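七月换季，我把卧室里那只 Ustau 五斗柜清空了一遍，重点是第二层，放 T 恤的那层。

这只柜子是刚搬到 Skinitz 时买的，在 Wróbel 二手家具店，店主帮忙抬上楼，收了一点搬运费。柜子本身没什么毛病，抽屉内宽 50 厘米，高 19 厘米，滑轨有点涩，抹过蜡烛以后好多了。毛病出在我身上。T 恤一直是平着摞，摞到顶，要穿下面那件就得把手伸进去往外抽，抽完上面几件全歪，歪了也不管，关上抽屉就走。过一个月，整层就成了一团。

去年我试过卷。卷的好处是快，坏处是我卷不紧，放进去第二天就松开，抽屉一拉一关还会滚。后来又试过按颜色分，浅的左边，深的右边，坚持到第二次洗衣服。我的深色衣服比浅色多得多，右边早就塞不下了，只好往左边放，分颜色也就没有意义了。

这次决定老老实实学折，折成能立起来的小块，竖着排进去，像书脊一样一眼看到头。教我的是 Waraporn Boonchu，她以前在服装店管过库房，折一件 T 恤用不了几秒。我学了一个下午，勉强算会了。

先说台面。以前我都在床上折，床垫软，手一按衣服就陷下去，边怎么也对不齐。Waraporn 看了一会儿，让我换到桌子上去。
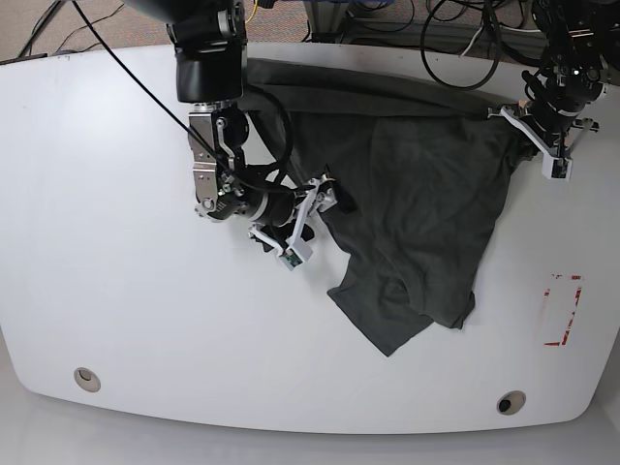 摄影：Ghizlane Farouk

深色 T 恤放在白桌面上，轮廓特别清楚，下摆歪没歪、袖子有没有压在里面，低头就知道。我原来在床上折的时候，床单是藏青色的，深灰的衣服铺上去几乎看不见边，折完拿起来才发现一只袖子掉在外面。换了桌子以后，这类返工少了大半。桌角最好是圆的，衣服铺得大一点会搭到边上，尖角容易勾线，我有一件棉衫的下摆就是这么勾坏的，不过那是另一张桌子的事了。

步骤写在下面，主要给我自己备忘。

1. 衣服正面朝下铺开，领口朝外，下摆朝自己。先捏住两个肩点提一下，让衣服自己垂直，再放下去。
2. 用手掌从领口往下摆推一遍，把里面的空气和大褶推出去。不要来回搓，搓会把侧缝带歪。
3. 左边往中间折三分之一，袖子顺势翻回来，不要超出外侧。
4. 右边照做。这时候是一个长条，上下一样宽。
5. 下摆往上折，离领口留两指宽。
6. 再对折，或者折三折，看抽屉高度。折完应该能立住，立不住就是太松。

第三步是我错得最多的地方。三分之一不好估，每件衣服宽度又不一样，有的折完是个窄条，有的是个方块，排进抽屉高高低低。Waraporn 的办法是不看衣服看领子：折线经过肩缝中间，离领口边大约一个指节。我手上没有她那种感觉，就剪了一块硬纸板，长 28 厘米，宽度按抽屉试着改了几次，最后取一个三列刚好能排下的尺寸。折的时候垫在背后正中，两边沿着纸板翻过来，再把纸板抽走。商店里卖的塑料折衣板也是这个道理，但那个太大，没地方放。

纸板用久了边会起毛，我贴了一圈透明胶带。抽的时候要慢一点，快了会把折好的那边一起带出来。

第二步也值得多说几句。没推平就折，里面的褶会一层层叠上去，折到最后那块东西中间鼓、两头薄，放进抽屉怎么都往一边倒。我一开始以为是折线没对准，重折了好几遍，后来把衣服摊开一看，是后背有一道斜着的大褶，从肩膀一直通到下摆。推平以后再折，一次就成了。 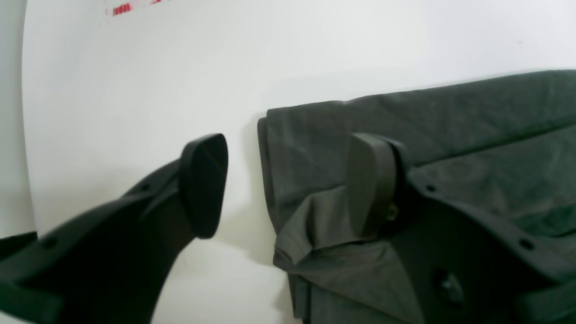 面料对折法的影响比我想的大。纯棉的最好办，压一下就有折痕，放手也不会弹开。混了弹力纤维的麻烦，折线压不住，得折得更小才能立。洗过很多次的旧棉衫又是另一回事，薄，软，领口松了，对着领子找折线根本找不准，只能靠纸板。深灰色的还有一个特点，铺在白底子上，布边和底色一黑一白分得很开，但布面本身的褶子反而不显，暗对暗，看不出来，要侧过头借着光看，或者干脆用手摸。所以深色衣服我现在都是先摸一遍再折，浅色的看一眼就行。运动用的速干衫我放弃了，太滑，单独装在一个布袋里，扔在最下面一层。

再说洗和晾，这两步没弄好，后面折得再认真也白费。

我现在 T 恤统一 30 度洗，反面朝外，深浅分开。洗衣液用的是 Fludia，没有特别的理由，楼下超市一直有货，味道淡。以前我喜欢多倒一点，觉得干净，结果深色衣服晾干以后腋下有一道发白的印子，是没漂干净。减到瓶盖一半以后就没再出现。

晾的时候我改成了倒着夹，夹下摆的侧缝，领口朝下。原来用衣架，肩膀上总会顶出两个小尖，折的时候那两个尖怎么都压不平，竖着排进抽屉，每一件上面都冒出一个角。倒着夹的缺点是占地方，阳台那根杆子只够夹半桶，剩下的要等第一批干了再晾。夏天无所谓，冬天恐怕还得回去用衣架。

收衣服也有讲究。我一直是抱成一大团扔在椅子上，晚上再折，有时候是第二天晚上。团上一夜，本来平整的也皱了。Waraporn 说收下来就应当摊着，哪怕不折，一件搭一件摊在桌上也行。还有一条她反复纠正我的，就是拿衣服不要从中间揪。
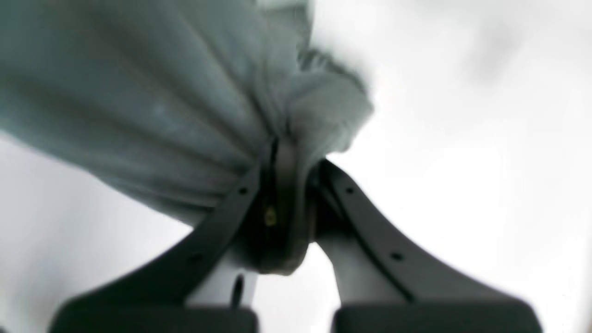 从中间揪起来，褶子都往手指那一点收，放下去是一个放射状的皱团，还得重新找肩膀在哪儿、下摆在哪儿。揪肩缝就不一样，布自己往下垂，两边是直的，放到桌上差不多已经铺好了一半。道理很简单，但我的手改不过来，桌上一堆衣服，伸手过去总是随便抓一把。改了几天，现在大概十件里能记得一大半。

有一个小办法可以偷懒：收衣服的时候就把肩膀都朝同一个方向放。这样拿第一件的时候不用找，顺着往下拿就是。从晾衣杆上取下来的时候它们本来就是同一个方向，只要别团，这一步等于不花时间。

整理的时候顺便清出去一些。标准没有定得很严，领口变形到没法出门的，腋下发黄洗不掉的，还有两年没碰过的。第一类剪成抹布，擦窗户很好用，比买的吸水。剪的时候避开印花，印花那一块不吸水，还会在玻璃上留道子。第二类直接扔进回收箱。第三类最难处理，有几件是别人送的，有几件是旅行时买的，拿起来想一想又放回去。最后我把它们折好，单独放进最上层的一个纸盒，到年底还没打开就送走。能不能做到，到时候再看。

清完以后抽屉空出一截，没有挡的话整排会倒。我拿了一个书立放在末尾，铁的那种，底板压在最后几件下面。书立有点矮，但管用。Waraporn 建议用鞋盒盖子剪成隔板，我试了，纸太软，拉几次抽屉就塌了。

排列顺序我试了两种。一种是按厚薄，薄的在前；一种是按穿的频率，常穿的在前。按厚薄看着整齐，但我早上七点站在柜子前面，脑子里想的是昨天那件洗了没有，不是厚薄。所以还是按频率。洗好的一律放到最后面，从前面拿，这样每件都能轮到，不会总是那几件在穿。轮了三个星期，翻出一件我以为早就丢了的灰色条纹衫，原来一直压在最底下。

竖着放还有一点没料到的麻烦，就是印花都在胸前，折进去以后从上面看不见，几件黑的排在一起分不出谁是谁。现在的解决办法是最后一折换个方向，让印花的一角露在上面。纯黑没有图案的那几件就随它去了，反正穿哪件都一样。

长袖也照这个办法折过，袖子多一道，沿着侧边往下放，再跟着衣身一起翻上来。厚卫衣不行，折出来一块砖头那么大，19 厘米高的抽屉关不上，还是平摞在衣柜的隔板上。

裤子那层还没动。牛仔裤有几条太硬，折三折就弹开，等天凉一点再弄。纸板要另剪一块，比 T 恤那块窄，家里的硬纸壳用完了，下次收到快递先把箱子留着。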